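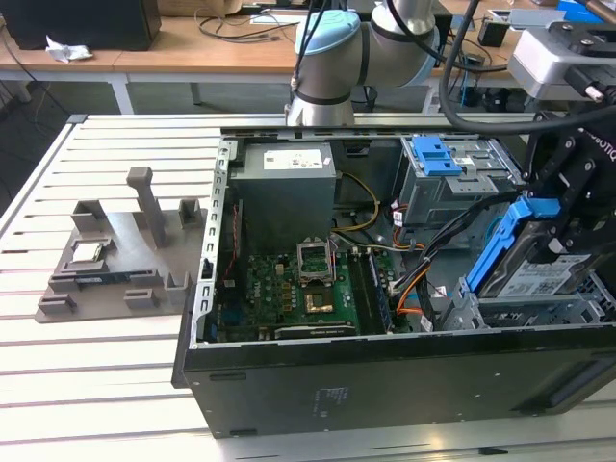
Desktop tower with the side panel off and the CPU socket open.

To: Farquharson Documentary Fund, applicants list
Subject: Re: Delivery format for rough cuts

The Fund office has received the question quoted below from several applicants and is replying to the full list.

> Our film on the Gorketberg ferry runs to 74 minutes in its present
> cut. The guidelines ask for a rough cut of no more than 600 MB, but
> the upload page returns error 403 when we try to send it. May we
> submit a private viewing link instead? We would also like to know
> if subtitles must be final.

Private viewing links are accepted for feature-length projects. The link must remain active until the end of February and must not require the panel to register for an account. Please enter it in the field marked "Screening copy" and quote your application number in the subject line of any message.

The error occurs when an applicant is signed in under an earlier call. Please sign out and use the address sent with your confirmation.

Subtitles may be in draft. Dialogue in languages other than English must be subtitled throughout, including archive material.

Applicants to the Jikenel short film award (reference 1327) should note that links are not accepted in that category. Files only, please.

Program Office
Farquharson Documentary Fund
Bekness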